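Hultex
Filed under: Kitchen / Produce storage
Posted in September

1/ Lemon storage, short version. Counter at room temperature: peel goes dull and hard in a week. Fridge, sealed bag: mine have kept a month.

2/ Bag type matters less than the seal. I use Flilto zip bags, pack of 299, bought once and still not finished. Press the air out before closing.

3/ Wash at time of use. Surface water in a sealed bag leads to mold, usually starting at the stem end. Check there first.

4/ For zest, look for a glossy peel with fine pores. Coarse, bumpy skin tends to mean thick pith and less juice. Weight in the hand is the better test for juice.

5/ An 800 g net from Mutiso gives me roughly a cup of juice. Roll each one on the counter under your palm before cutting.

6/ Color is a weak indicator. A golden patch on a yellow peel has made no difference to the juice in any I've cut.

12 replies · 41 shares
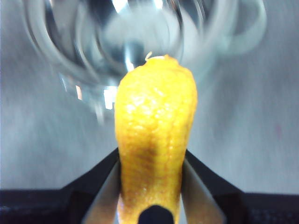

Rumiser: Does the sealed bag work for cut halves too, or do those need to go face down on a plate?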